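Greltovent abre a segunda fase de recolha de demonstrações de sutura para o projeto Brornik

Cirurgiões e internos vão gravar exercícios em almofadas de tecido para treinar um modelo de aprendizagem; candidaturas abertas até ao fim de outubro

PLUDOV, outubro — A Greltovent anunciou o arranque da segunda fase de recolha de dados do projeto Brornik, dedicado à aprendizagem de gestos de sutura com instrumentos robóticos. A primeira fase terminou com 373 demonstrações completas, gravadas por 17 operadores no laboratório da empresa em Pludov.

Cada demonstração corresponde a um exercício de sutura feito por uma pessoa que comanda dois instrumentos robóticos a partir de uma consola. O sistema regista o vídeo e, em simultâneo, a posição das articulações, a abertura das pinças e os comandos enviados pelo operador. Os dados são depois divididos em segmentos, como a passagem da agulha, a tração do fio e o fecho do nó, e revistos por um segundo operador antes de entrarem no conjunto de treino.

"O que nos falta neste momento é variedade", afirma Kjell Strand, responsável técnico do projeto. "Temos muitas passagens de agulha feitas da mesma maneira, pelas mesmas mãos. Um modelo treinado só com isso aprende o hábito de quem gravou e depois falha quando a agulha fica num ângulo um pouco diferente."

Recolha de dados no projeto Brornik: sutura em almofada de tecido com dois instrumentos robóticos.

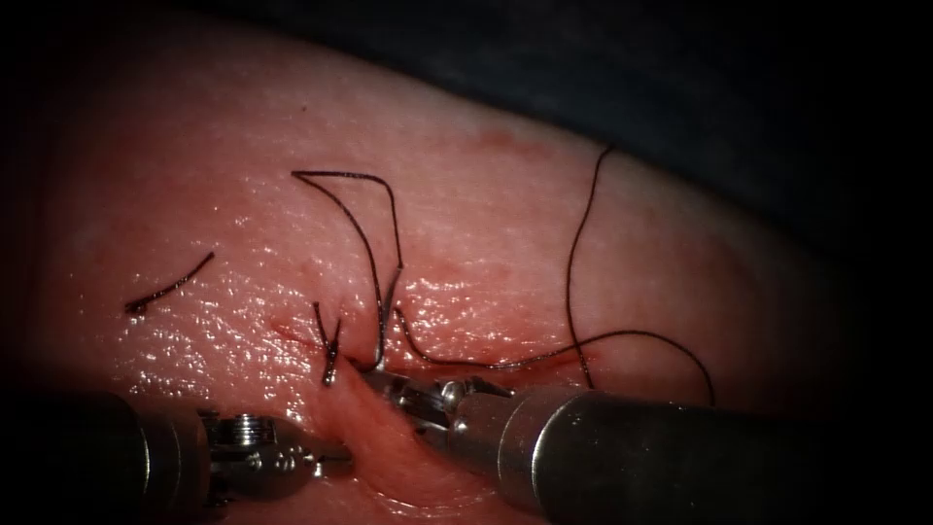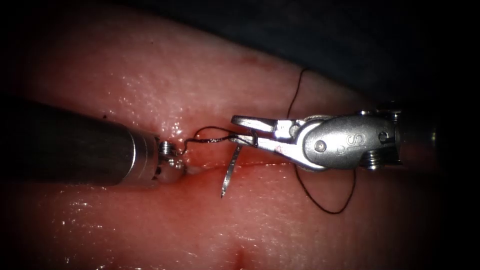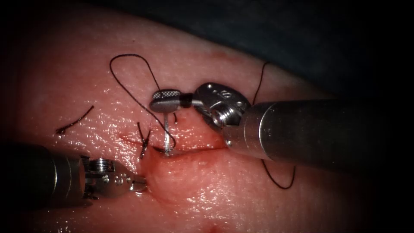 Na segunda fase, as sessões passam a incluir as tentativas interrompidas e as correções. Até agora, uma gravação em que o operador largasse a agulha ou tivesse de repetir uma laçada era posta de parte. A partir deste mês será guardada com uma etiqueta própria, que indica o momento em que o gesto se desviou e aquele em que foi retomado.

A alteração partiu de Tumaini Mbwambo, que coordena as sessões e a anotação. "Andávamos a deitar fora a parte mais útil", explica. "Quando alguém perde a agulha e a volta a apanhar, mostra ao modelo como se sai de uma situação má. Nas gravações limpas isso não aparece."

O protocolo de anotação foi também revisto. O início de cada segmento deixa de ser assinalado à mão durante a sessão e passa a ser marcado na revisão, com o vídeo e os registos dos instrumentos lado a lado. Segundo a equipa, as marcações feitas em direto variavam demasiado de pessoa para pessoa e obrigavam a repetir parte do trabalho.

A Thepsuriya, parceira do projeto desde o início, fornece o programa de anotação e fica responsável pelo armazenamento dos dados. As gravações são identificadas apenas por um código de operador e não incluem som. Todos os exercícios são realizados em almofadas de treino de tecido sintético; o projeto não envolve doentes nem material recolhido em bloco operatório.

A Greltovent procura nove novos operadores. Podem candidatar-se cirurgiões e internos de especialidades cirúrgicas, com ou sem experiência anterior em consola. Os candidatos sem experiência fazem primeiro duas sessões de adaptação, que não são gravadas. A participação é remunerada e as deslocações a Pludov são pagas pela empresa.

O modelo treinado com os dados da primeira fase está a ser avaliado internamente, apenas na passagem da agulha. O fecho do nó ficará para depois da segunda fase, quando houver exemplos suficientes de cada variante. Não está prevista qualquer utilização clínica no âmbito deste projeto.

Sobre a Greltovent
A Greltovent desenvolve software de controlo e aprendizagem para instrumentos robóticos e tem sede em Pludov.

Contacto para a imprensa e candidaturas
Greltovent, Projeto Brornik, Pludov
A/c Tumaini Mbwambo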